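Was macht eine Anwältin?
Lesezeit: 1 Minute

Wenn zwei Menschen sich streiten und keine Lösung finden, können sie vor Gericht gehen. Dort gelten viele Regeln. Deshalb nehmen sich die meisten eine Anwältin oder einen Anwalt.

Orathai Sitthichai ist Anwältin in Olasville. Zu ihr kommen Leute, die ihre Miete nicht zahlen können oder einen Unfall hatten. Zuerst hört sie zu. Dann liest sie alle Briefe und Verträge. Eine Akte kann 693 Seiten haben!

Vor Gericht spricht sie für ihre Mandanten. So heißen die Leute, denen sie hilft. Was sie ihr erzählen, darf sie nicht weitersagen.

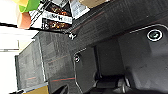

Am Ende entscheidet die Richterin oder der Richter. Das Urteil wird aufgeschrieben.

3 Kommentare · 4 Mal geteilt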